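Gernness 58. Organizador de sobremesa con compartimentos

Inicio > Mobiliario auxiliar > Orden de mesa > Organizadores de madera

Ref. 255-L
Fabricante: Kadrić
Distribución: Linport
Ficha revisada el 07/02/2022

Organizador abierto de madera para puestos de trabajo compartidos, mostradores de recepción y mesas de reunión. Se suministra montado. No requiere fijación mural ni herramientas.

Descripción general

El Gernness 58 es un cajón abierto por la parte superior, dividido interiormente por tabiques. Está pensado para material de uso continuo: tarjetas, notas, bolígrafos, llaves de taquilla, memorias USB y adaptadores de tamaño reducido. La ausencia de tapa permite retirar y devolver los objetos con una sola mano, sin levantarse de la silla y sin desplazar el resto del material de la mesa.

El modelo sustituye al Gernness anterior, que se servía con tabiques pegados. En la versión actual los tabiques van encajados en ranura y pueden extraerse para la limpieza o para unir dos compartimentos contiguos. Los recambios del modelo antiguo no son compatibles.

Datos técnicos

Longitud exterior: 255 mm
Anchura exterior: 233 mm
Altura exterior: 58 mm
Peso en vacío: 1.398 g
Material del cuerpo: haya maciza
Acabado: barniz al agua, mate
Tabiques: haya, encajados en ranura
Apoyo: cuatro tacos antideslizantes
Montaje: de fábrica
Uso: interior

Las medidas exteriores incluyen los tacos. La madera es un material natural y puede presentar diferencias de tono y de veta entre unidades de un mismo lote. Estas diferencias no se consideran defecto.

Colocación en la mesa

La posición recomendada es un lateral del tablero, al alcance del brazo extendido y fuera de la zona de escritura. En mesas de uso individual se coloca del lado de la mano dominante. En mesas compartidas conviene situarlo en la línea divisoria entre dos puestos, con los compartimentos más anchos orientados hacia el usuario que maneja más papel.

Debe dejarse libre el recorrido de apertura de los cajones y de la pantalla del portátil. Si el tablero dispone de pasacables, el organizador no debe cubrirlo.

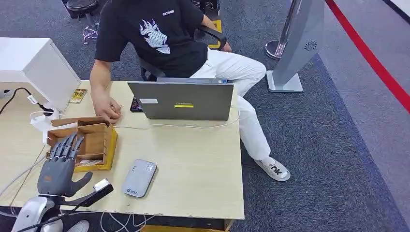

La altura de las paredes es el dato que más condiciona el uso diario de un organizador abierto. Una pared alta retiene mejor los objetos largos, pero obliga a levantar el antebrazo y oculta lo que queda en el fondo. En un puesto con portátil, la caja de compartimentos se coloca a un lado del equipo, donde basta con adelantar la mano para llegar al borde superior, y el papel o la tarjeta que se guarde cerca del frente queda accesible. El teléfono puede permanecer junto al portátil. Conviene prestar atención al cableado: un cable blanco que cruza la mesa por delante del equipo, como el de la fotografía, debe tenderse de modo que no quede pisado por la base de la caja. Con el cable atrapado, el organizador pierde apoyo y se balancea al presionar una esquina.

Distribución interior

Los tabiques se entregan colocados en la configuración A. Para pasar a la configuración B, tire del tabique central en vertical, sin torsión, y guárdelo en la bolsa de accesorios. No lime las ranuras si un tabique entra con dificultad. La madera dilata con la humedad y el ajuste suele recuperarse tras unos días en un local climatizado.

Configuración A: compartimentos separados para tarjetas, útiles de escritura y piezas pequeñas.
Configuración B: un espacio central amplio, adecuado para blocs, cargadores o un teléfono en posición horizontal.

Las paredes exteriores no son desmontables.

Carga y limitaciones

El organizador admite el material habitual de oficina. No está diseñado para apilarse ni para servir de soporte a monitores, impresoras o lámparas. Tampoco debe emplearse como base de carga cerrada: los cargadores y las baterías externas en funcionamiento se dejarán sobre el tablero, con ventilación por todas sus caras.

No apto para alimentos sin envasar. No apto para líquidos. Los botes de tinta o corrector se guardarán en posición vertical y cerrados.

Limpieza y mantenimiento

Retire el contenido y los tabiques. Aspire las ranuras con boquilla fina o utilice un pincel seco. Pase un paño ligeramente humedecido en agua con jabón neutro, siguiendo la veta, y seque a continuación con otro paño. No utilice alcohol, acetona ni productos abrasivos. Las manchas de rotulador permanente penetran en el barniz y no siempre pueden eliminarse.

En locales con calefacción por aire, separe el organizador de las rejillas de impulsión. La exposición directa y prolongada al sol oscurece el haya de manera desigual, sobre todo si hay objetos que permanecen siempre en el mismo sitio.

Los tacos antideslizantes son reemplazables. Para sustituirlos, despegue el taco gastado, limpie el alojamiento y presione el nuevo durante un minuto. Espere hasta el día siguiente antes de cargar la caja.

Accesorios y recambios

Juego de tabiques de haya (configuración A completa)
Tabique central suelto
Juego de cuatro tacos antideslizantes
Etiquetas adhesivas Trumance para compartimentos, en blanco
Bandeja de fieltro para el espacio central

Las etiquetas Trumance se retiran sin dejar residuo durante los primeros meses. Pasado ese plazo puede ser necesario aplicar aire templado.

Suministro

Unidad de venta: una pieza, en caja de cartón con cantoneras. Se incluyen la bolsa de accesorios, un juego de tacos de repuesto y la hoja de instrucciones. Los pedidos para equipamiento de oficinas completas se sirven en palé y requieren confirmación previa de plazo. El barniz en tono nogal estará disponible a partir de mayo, con las mismas medidas y los mismos recambios.

Garantía

La garantía cubre defectos de encolado, grietas estructurales y deformaciones que impidan el apoyo plano. Quedan excluidos los golpes, las marcas de uso, el contacto con líquidos y la modificación de las ranuras. Para tramitar una reclamación se necesita el número de lote, grabado en la cara inferior, y una fotografía del daño.

Contacto técnico

Consultas sobre medidas, acabados y recambios: Sorin Atanasov, oficina técnica de Linport.
Pedidos de proyecto y muestras: Dušan Gashi, departamento comercial.

Productos relacionados

Gernness, bandeja portadocumentos
Gernness, soporte vertical para carpetas
Kadrić, canaleta de madera para cables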